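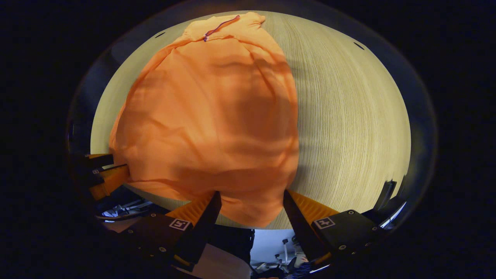 Chapter 4
Folding Knits: The Polo Shirt

Key words in this chapter: placket, tipping, rib, grain, fold line, stack height, face side

Pick up a polo shirt by the shoulders and let it hang. It wants to slide off to one side, the collar flops, and the buttons pull the front down harder than the back. Now try the same thing with a cotton pillowcase. The pillowcase behaves itself! In the last chapter we worked with flat goods, which have straight sides and square corners, and most of you were probably getting tidy edges by the second page of exercises. Knitted garments are where the work gets interesting, and the polo is the best one to learn on, as it has nearly every feature that gives beginners trouble: a collar that stands up, an opening that goes only partway down the chest, sleeves with a ribbed edge, and a fabric that stretches whichever way you pull it.

By the end of this chapter you should be able to name the parts of a polo shirt, bring a crumpled one back to a flat starting position, fold it three different ways (shelf, drawer and travel), and say which fold suits which job. You will also learn to judge a finished fold by eye before you reach for the board.

4.1 Reading the cloth

A knit is made of loops. Press your thumb into a knit shirt and the loops open; take your thumb away and they close up again, more or less. That give is what makes a polo comfortable to wear, and it is also why a fold line in a knit is soft. Do not try to crease it the way you would a dress shirt. You are after a rounded edge that lies quietly on the one below it.

Spread the garment on a table with its back facing up and look at the surface before you touch it again. Broad, shallow folds will usually smooth out with the flat of the hand. Deep hollows mean there is cloth trapped underneath, very often a sleeve, and stroking the top layer will only push the problem toward the hem. Lift, free the sleeve, and lay the shirt down again. Florence Fraser, who ran the finishing room at Coklow for 28 years, taught her trainees to find both sleeves with their fingertips before smoothing anything at all, and I still do it every single time.

A plain wooden table is a fine place to work. If yours has visible grain, use it! The lines make a free ruler – set the side of the shirt along one of them and you will see at once whether your fold is drifting.

4.2 Finding the landmarks

Striped trim is a great help to the folder. The thin colored lines knitted into a collar or a sleeve edge are called tipping, and on a bright shirt they show up beautifully. When the tipping runs straight, the edge beneath it is straight too. When it wanders, follow it back to the place where it starts to bend, for that is usually where the cloth has twisted.

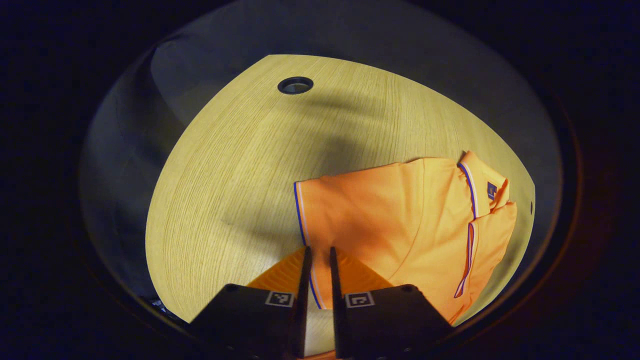 Reading time for sections 4.1 to 4.3: 4 minutes

The orange polo has blue and white tipping, and you can trace it along the collar even though the shirt is already folded into a bundle. Look at the soft ripple through the middle, where the layers overlap. Ripples like this are common in knits and there is no need to start over. Slide one hand inside the fold, palm down, rest the other on top, and draw both hands gently outward together.

Next, find the placket. It is the strip that carries the buttons and buttonholes, and it will be your center line for the shelf fold. Fasten every button before you begin. An open placket spreads as you fold, and the collar points end up at different heights.

4.3 Before you pick a fold

Ask where the shirt is going. A shelf fold shows the collar and placket, and takes up the most room. A drawer fold hides them and stands on its edge. A travel fold is the smallest of the three, and the collar gets some padding from a rolled sock or a strip of tissue. Our class at Skumcombe folded 696 polos one November for the Ní Chonaill school shop, 280 of them for shelves and the rest for boxes, and the two piles looked so different that visitors thought they were different shirts.

Rozália Orbán drew the step diagrams that begin on the next page. Work through them slowly the first time, with a real shirt beside the book.

Warm-up

Crumple a polo and drop it on the table. Find both sleeves by touch, free them, and bring the shirt to the flat starting position with its back facing up. Repeat until you can do it in four moves, then swap shirts with a partner and try a heavier or lighter knit.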